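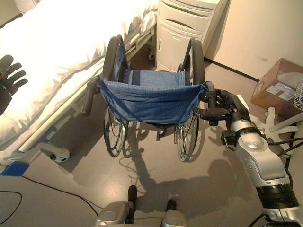 Dulce Magaña wrote after the first release that the map finally told her which side of Varnen Street to be on, and asked if we could please, please add the width of shop doors too. We could, and we did!

Vedimness: step-free routes in Nellthorpe
Data card, version 2
Updated August 3, 2026

What it is
Vedimness is an open table of sidewalks, curb ramps and front doors in the town of Nellthorpe, made for people who get around on wheels (wheelchairs, walkers, strollers, all welcome). It began as a pencil map and grew a lot faster than we expected. We love working on it.

What's inside
segments.csv has more than 600 stretches of sidewalk, each with its slope, surface and narrowest width.
doors.csv has 143 entrances, with clear opening width, step height and which way the door swings.
notes.csv holds free text from walkers, and it's the best read of the lot. Perla Villalobos wrote most of the hill entries and they are wonderful.

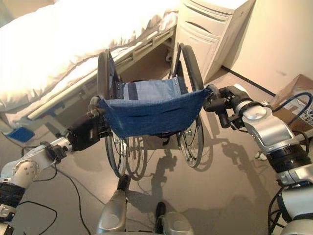 Widths are in inches, taken at the tightest point with the door open as far as it goes. Slopes are percentages, read with a digital level laid along the direction of travel. If a ramp has a lip at the bottom, the lip goes in its own column, so please don't add it to step_height.

Known gaps
The Ogbonna quarter is only half done. Its market stalls move, so 17 segments there are marked "varies" and have no width at all. Snow and leaf cover aren't recorded. Most of the walking was done in November, and a few surfaces may look worse in the notes than they would in summer.

Using it
Load segments.csv first and join on street_id. Blank cells mean not measured; a zero is a real zero. Barış Akbulut has a small route finder that reads the files as they are, and it's great fun to try.

Fixes
Send corrections to Elin Hughes with the street_id and your new measurement. One changed row is plenty!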